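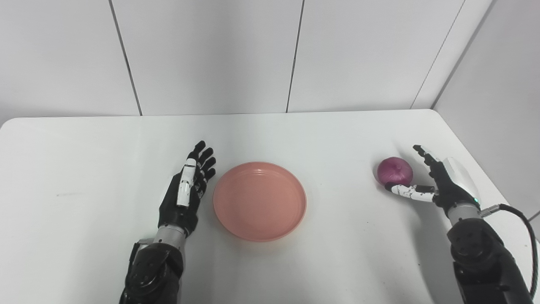 十一月，阴，傍晚下了一阵小雨。

早上起来先把昨晚的混音又听了一遍，用的是家里那对旧音箱。第二首的底鼓还是太重，吉他一进来就糊成一片。昨晚在录音棚里听觉得没问题，回家一听就不是那么回事。我把时间点记在手机里，副歌前那一段、间奏后半段，还有结尾渐弱的地方，准备下午带过去说。

Orar的第二张专辑拖到现在，已经比原计划晚了好几个月。春天写完的歌，夏天换了鼓手，有几首的速度跟着改了，吉他的分解和弦也要重录。新鼓手手快，双踩很稳，但他喜欢在段落衔接的地方加花，主唱嫌他抢。上个月排练为这个吵过一次，后来大家都不提了，他加花的地方也少了一些。我个人觉得开头那首保留他的版本更好，原来的过门太平，听起来像是在等人。

中午吃了面，把贝斯换了弦。旧弦用了大半年，低音已经闷了。换完调音花了不少时间，降到低音弦是B的调弦以后，琴颈有点往前弯，我拧了四分之一圈，放着等它稳定。换弦的时候顺便擦了指板，缝里积了很多灰。拾音器的高度没动，上次动过以后找了很久才找回原来的声音。

出门坐543路去Cakinell。车上人多，琴背在前面，站了一路。路上耳机里放的是一张很老的芬兰唱片，高中时候听过无数遍，现在再听，发现键盘在里面占的位置比我记忆里大得多，几乎每首的主旋律都是键盘和吉他叠在一起的。我们这张里键盘用得少，主要是铺底。当初决定不找固定的键盘手，是因为排练时间凑不齐，现在想想有几首确实少了一层东西，尤其是那首长的。

到的时候录音师正在接线，说楼下的咖啡机坏了，只有速溶。主吉他手已经到了，在沙发上弹没插电的琴。主唱晚到，说嗓子有点紧，喝了两杯热水才开口。

下午的任务是三件事：补主唱的两段和声，重录我在第五首里的一小段，再把底鼓的问题解决。先做的和声。副歌那句高音，他用真声顶上去，第一遍就有了，但是尾音往下掉。录音师让他再来，第二遍尾音对了，前面的咬字又松。后来是把中间那遍的前半句和后面一遍的尾音接起来用的。我以前对这种拼接有点抵触，觉得不诚实，做过一张专辑以后就不怎么想这个问题了。只要他在台上能唱出来就行，而他是能唱出来的。

低八度的那层和声他不愿意唱，说自己声音低了没有力气。最后是主吉他手进去唱的。他平时话都不多，进了隔音间把灯关了一半，唱得很实，不漂亮，但垫在下面正好。录音师听了以后把主唱那层往后推了一点，两个声音就分开了。

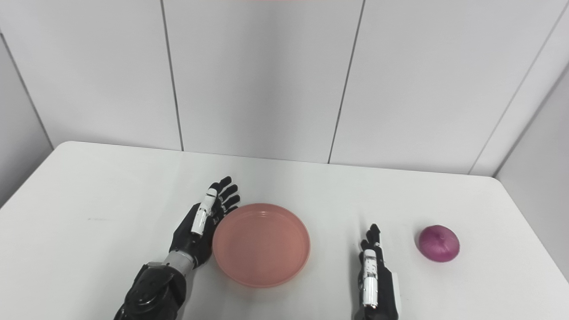 我的那一段用了比预想长的时间。第五首中段有一个从七拍转回四拍的地方，我在家练的时候没有问题，戴上耳机跟着鼓轨弹，总是早进那么一点。鼓手不在，没法问他那里到底是怎么数的。后来我让录音师把踩镲单独放大，其他的都关掉，听了几遍才明白，他在转拍之前把最后一下往后拖了，大概是有意的。我跟着他拖，就合上了。合上以后那个地方很好听，有一种往下沉一下再起来的感觉。原先我还打算跟他说要改，现在不用说了。

底鼓的事最费口舌。录音师的意见是底鼓不重，是贝斯和底鼓在同一个频段里打架，应该削我的低频。我的意见是贝斯已经够薄了，再削就只剩指板上的噪音。两个人各说各的，主吉他手在旁边听了半天，说不如把节奏吉他的低频切掉一些，反正他在那个位置也没弹什么要紧的东西。试了一下，底鼓和贝斯都清楚了，吉他单独听有点干，放在一起听不出来。就这么定了。我把这个设置记在本子上，后面几首照着来，省得每首都争一遍。

休息的时候讲了发行的事。Pomitz那边回了邮件，愿意出这张，条件跟上一张差不多：CD压1,000张，黑胶要看预订的情况再说，封面由我们自己负责，内页歌词他们排版。上一张的CD到现在家里还有两箱，主唱家里也有，所以听到这个数字我心里没什么底。主唱的意思是，这次巡演的场次多，现场卖得动。主吉他手没表态，他一向等别人说完再说。我提了能不能少压一点，卖完再加，对方上次说过小批量单价要高不少，算下来省不了多少钱。这件事等鼓手在的时候再定，总归要四个人都同意。

封面也没有着落。之前找的画师画了草图，一座塌了一半的灯塔，天上有鸟。我觉得不错，主唱说太像别人家的封面，力量金属乐队里画灯塔画城堡画剑的已经太多了。这话没错，可是他自己写的歌词里就有灯塔，有两首都有。最后商量的结果是请画师换一个角度，从塔里面往外看，不画鸟。颜色不要全是蓝的。

专辑名还没定。备选的几个写在排练室的白板上，每个人划掉过别人的，也被别人划掉过。我想的那个是从第七首歌词里拿的半句，念起来顺口，就是跟整张的内容关系不大。

演出方面，年底在Riquelme有一场，是我们自己办的，算是新歌试演。那个场地最多容纳80人，舞台矮，鼓一摆上去剩下的地方就不多了。优点是声音近，前排观众能听见箱头本身的声音，不全靠音响。去年在那里看过一支本地的厄运金属乐队，一首歌弹了快半个钟头，整个房间的地板都在抖，出来以后耳朵响到第二天。我们不需要那么响。场地的人说可以提前一个下午去试音，我答应了，回头要跟鼓手确认他的班。

曲目排了个初稿。新歌放六首，老歌放四首，安可看情况。主唱想用那首长的开场，我不同意，开场放长歌，后面站着的人还没进入状态，前奏又慢，容易冷。我建议用第二首，一上来就是快的。主吉他手说第二首他要换调弦，放第一首最方便，后面就不用再换琴了。这个理由主唱听进去了。长的那首挪到倒数第二，前奏的键盘部分用采样放，采样器由我踩。我得练一下踩的时机，以前在台上踩错过一次，整段弦乐提前响了，后来只好硬着头皮跟着它弹完。

傍晚录音师放了一遍今天的成果，从头到尾没有停。听到第五首的时候没人说话。放完主唱说他那句高音还是想重来，录音师看了看时间，说下次。剩下3首的人声安排在下一个棚时，争取一次录完，棚租不便宜，这个月的钱已经交得差不多了。我垫的那部分写在账本上，等演出门票的钱下来再平。

收东西的时候发现琴包的拉链坏了一个头，用钥匙圈勾上，先凑合用。效果器的电源线也接触不良，要动一动才亮。这两样演出前都得换掉。

回来的路上雨已经停了。车上有座位，靠窗坐着又把第五首听了两遍，手机上的临时版本，音质一般，转拍的那个地方还是听得出来。到家热了剩饭，吃完给鼓手发消息，把他拖的那一拍告诉他，说录进去了，没改。他回了一个字，好。又问他年底那天下午能不能请假，他说要看排班，过两天答复我。

晚上没怎么练琴，手指头有点疼，新弦磨的。琴颈看了一下，比中午直，第十二品的音还偏高一点，琴桥要再往后调，明天弄。把两段要改的歌词抄了一遍发给主唱，第六首的第二段主歌多了一个字，他唱的时候一直是吞掉的，既然吞掉不如删了，印在内页上也省得有人对不上。

明天要做的：调八度音准，给画师写邮件，找出上一张的分轨工程文件发给录音师，他想参考当时贝斯的压缩。采样器的说明书不知道放在哪里了，柜子里再翻一翻。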